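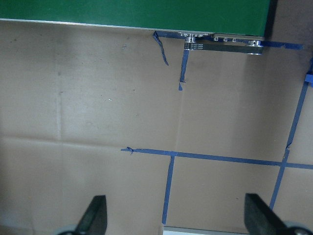
Figure 4. Wrist view of the belt edge and the tape marks in the sorting cell, gripper open.

4.2 Upkeep of the cell

We are not convinced that the drift reported for the Rastport cell came from the arms. The Tandel manual blames the wrist joints and asks for a full recalibration every 2,000 cycles. Our log for October holds 2,354 cycles with a single recalibration, and the pick error did not follow it. It followed the tape. Each time a strip was pressed down again or replaced, the taught positions were off until someone checked them by hand – a step the manual leaves out.

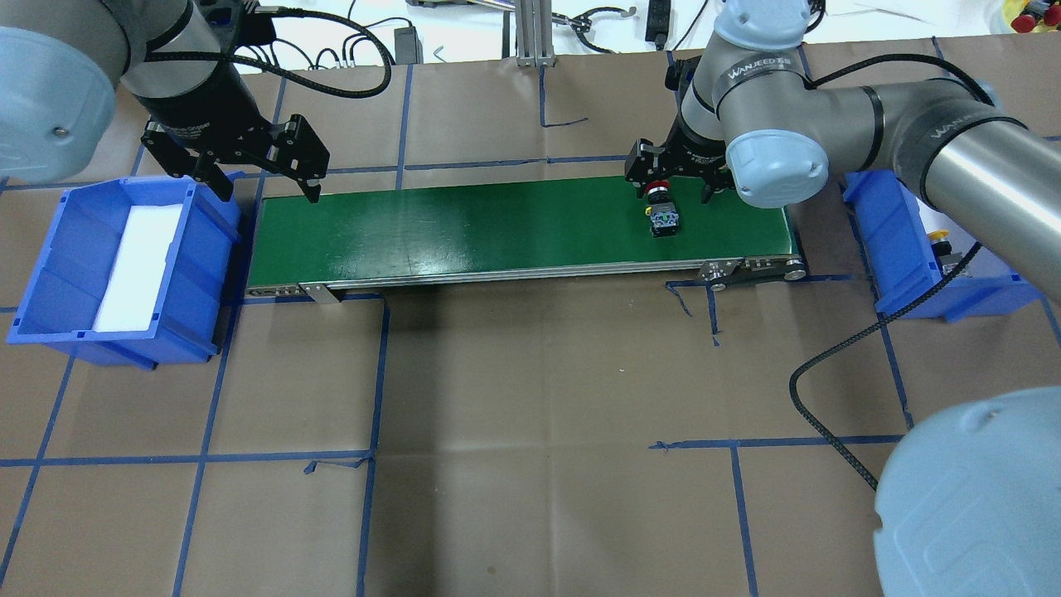

Figure 5. Both arms over the conveyor, with a push-button component on the right side of the belt.

The usual remedy is to re-teach both arms against the blue grid. This assumes that the grid stays put, and we doubt that it does, given that the surface under it creases. We now take the front rail of the conveyor as the reference and treat the tape as a rough guide only. Whether the gain lasts is an open matter; 11 checks are too few to say.
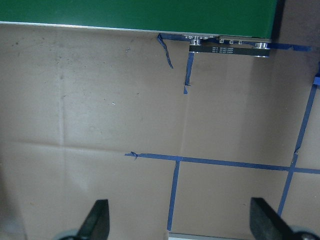

Shirley Ashworth objects that the rail is no safer as a reference, as any work on the belt drive can shift it, and she would sooner see a fixed pin in the table. We have not tested a pin.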